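Section 5: Fitting the legs to the Jendness side table

Before you begin, clear a level surface and lay down a cloth or mat. The table top must rest face down throughout this section.

1. Check that each corner socket is free of dust and packing material.

2. Take the first leg and offer it up to a corner of the frame. Hold it upright and press down until the collar sits against the corner.

3. Turn the leg clockwise by hand until it stops. Do not use pliers or a wrench.

Caution: Do not lift the table by a leg which has not been fully tightened. Keep fingers clear of the collar while turning.

4. Fit the remaining legs in the same way – work from corner to corner and do not leave a leg half turned.

5. Run a hand along each rail. The lower edge should feel even along its whole length. If a rail has bowed, remove the nearest leg and repeat steps 2 and 3.

Note: Small marks on a leg do not affect its strength. They may be wiped with a damp cloth, but abrasive pads must not be used.

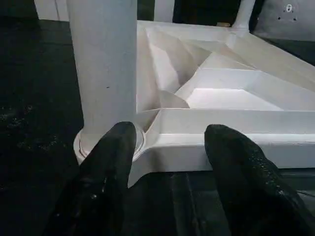 Clorkum Furniture – Department of Product Guidance

With the table upside down, the rounded collar is at the base of the leg, where it meets the angled corner of the frame. The rails run outwards from this point.

6. With a second person, turn the table over and lower it on to all its legs together.

7. Check for rocking on a level floor before placing any load on the top. Spare legs may be ordered under part number 87.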